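## The lunch counter: packing trays without the squash
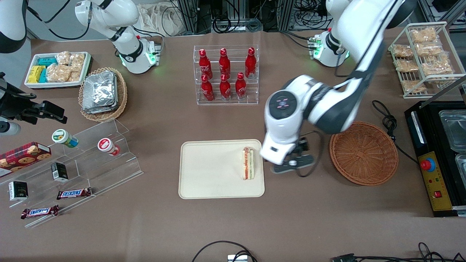

## Where I've got to with the sandwiches

Hello again, and thank you for all the notes after the last newsletter (I've read every one, even the long one on mayonnaise). Quite a few of you asked how I set things out when I'm putting up lunches, so this month it's the counter at Plallgate, warts and all.

I start with the tray. Mine is cream, plain and rectangular, and it goes in the middle of the table before anything else comes out. I used to pile the food up first and then hunt for somewhere to put the tray down, and I'd end up balancing it on top of the crisps. Now the tray has its spot and the rest has to fit round it!

The wrapped sandwich goes in first, towards the right-hand side and standing up. I know lots of you lay yours flat, and if it's a big floury bap then fair enough, but a cut sandwich on good pale bread keeps its filling far better upright, and you can see what it is without picking it up and giving it a poke. Anything with a reddish filling gets the most questions at our counter (is it tomato? is it ham? is it that chutney again?), so I like it facing outwards.

## Bottles on steps

I was very slow to come round to the stepped rack. Selorm Arthur had been on at me for ages to get one, and I kept saying that bottles can stand perfectly well on their own, thank you. Well. It's clear acrylic, it holds six bottles of Coca-Cola with three on the upper row and three on the lower, and I wouldn't be without it now. You can see the back ones over the front ones, the labels aren't all turned to the wall, and people have stopped reaching over and knocking the lot down like skittles.

A couple of things I've learned about it:

- Wipe it with a soft damp cloth and leave the scouring pad in the sink. I scratched my first one on day one.
- Fill the upper row first. If you do the front first you'll be threading bottles over the tops of the others.
- Don't mix bottle shapes on the same row. The curvy ones sit differently from the straight ones and it looks a muddle.

## In praise of the basket

The round wicker basket with the wide rim gets used for all sorts. I put rolls in it, or wrapped biscuits, and at the end of June it was nearly all cherries. I like it empty too, while I'm setting up – it saves a round patch of table for the things I haven't decided about yet. Line it with a napkin if you're putting bread in, and shake it out over the bin afterwards, as crumbs get down into the weave and stay there for years.

## The Benjelloun lunch

The biggest order so far was for the Benjelloun open day: 93 lunches, two fillings, and a phone call at 9 in the morning asking if one of the fillings could be changed. It could, just! I did them in batches, tray by tray, and I'd do it the same way again, although I'd butter the bread somewhere with a better radio.

If you've got a tray layout you swear by, do send it in. I'm especially keen to hear from anyone who has found a tidy way to pack a sandwich next to a piece of fruit, as my pears always win. Next time it'll be soup, and which lids leak.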